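Demonstration collection (robot learning)

Demonstration collection, also demo gathering - the recording of examples from which a robot learning system is trained. A person steers the arms through a task, the joint positions and camera views get saved, and each run is kept as one episode.

Methods

Most common: leader arms moved by hand, follower arms copy. Also VR controllers, or pushing the arm itself around (kinesthetic teaching). Two-arm setups cost more operator practice, espescially for handovers.

Episodes

Length varies by task. Kitchen tasks are popular - food, dishes, small appliances. Objects get shifted between runs so the system doesn't just memorize one spot. Failed runs are either dropped or tagged, depends on the lab.

The Jollard set has 2,074 episodes over 98 tasks. Arnico, smaller, 102 episodes of a single task, later extended. Both use the Clekelix episode format.

Workspace

Usually a plain tabletop, arms mounted at the far edge, fixed camera with a view of the whole surface. Props for a kitchen task might be a toaster oven, a plate with a cucumber on it and a basket.

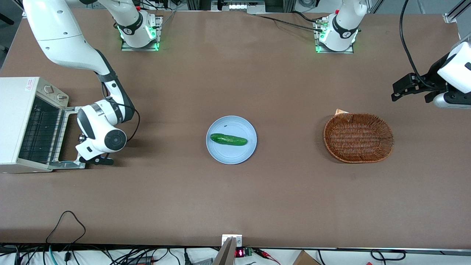 Yulan Kong argues that episode counts say little by themselves, and that two operators with differnt habits are worth more than a long run from one. The Tang notes disagree - mixed habits slow training early on.

See also: imitation learning, teleoperation, episode labeling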